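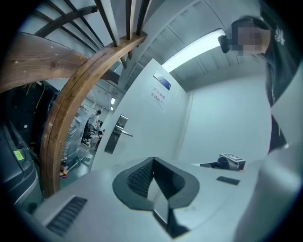
A hand-held gripper with two black finger pads, near a stairway rail and a closed door with a lever handle.

Chore automation

Chore automation is the use of robots for manual work in homes, shops and small workshops, such as tidying, stacking, wrapping goods and opening doors. As distinct from fixed industrial automation, the work is done in places laid out for people, with stairs, handrails and ordinary door hardware.

State of the field

Single-purpose machines, chiefly floor cleaners and lawn mowers, are in common use. General-purpose machines are not. Most can pick up a rigid object from a clear bench, but results fall off sharply with soft packaging, clear plastic film and anything that has to be held with one hand while the other works. Spiral staircases remain a barrier to wheeled bases.

Doors are a standard test. A lever handle is easier than a round knob, as it can be pushed down without a firm grip, but the machine must then move its body through the opening while holding the door.

Training by demonstration

Many current systems learn from people who carry out a task with a hand-held gripper. The Dindach trial, led by Keabetswe Rampersad, gathered 2291 demonstrations in shops and storerooms, of which 1297 were kept for training. The resulting controller, Kiltolau, finished 929 test runs without help. Failures were most common in shelf stacking and in folding cloth.

Criticism

Hauke Ostermann has argued that success rates say little about usefulness if a worker must stay nearby. In his own tests, a chore was counted as done only if the machine was left alone for 30 minutes afterwards and needed no correction.

See also
Mobile manipulation
Domestic robot
Teleoperation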